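The Case Against Insulating From the Inside First

Most owners of small seasonal buildings start with the walls. The materials are sold by the panel, the work can be done in February, and progress shows by the end of the day. I think it is the wrong place to start, and the building at Estgate is my argument.

It is a one-room structure with a loft, set on piers, built by an owner who had read a lot about R-values and very little about air. The walls were filled to the full depth of the studs. The rim joist was left bare. Warm air left through the ridge and cold air came in at floor level to replace it, through gaps you could slide a pencil into. The stove ran all night and the floor stayed cold.

Valentyna Vasylenko, who rebuilt the floor, disagrees with me on the order of work. Her position is that the underside should be closed before anything else is touched, because animals and ground moisture do more damage than drafts. I accept the point about moisture. On a pier foundation I would still seal the top first. The pressure that drives the leak is greatest at the two ends of the building, and the upper end can be reached from a ladder.

My order is ridge, rim, penetrations, windows, then walls. Penetrations means the stove pipe collar, the electrical entry and any plumbing that comes up through the deck. A stove pipe needs sheet metal and a rated sealant — never foam from a can.

The objection I hear most is cost. Sealant for a building this size takes 5 tubes and a weekend. Wall insulation takes 2000 dollars and most of a month, and it performs badly if air moves through it. Spend the weekend first. If the floor is still cold after that, buy the panels.
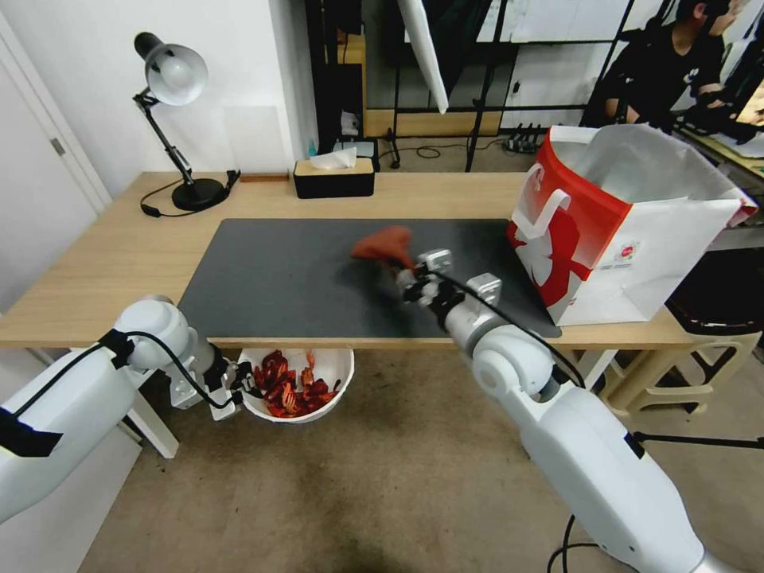

Desk with a dark gray mat and a white bowl.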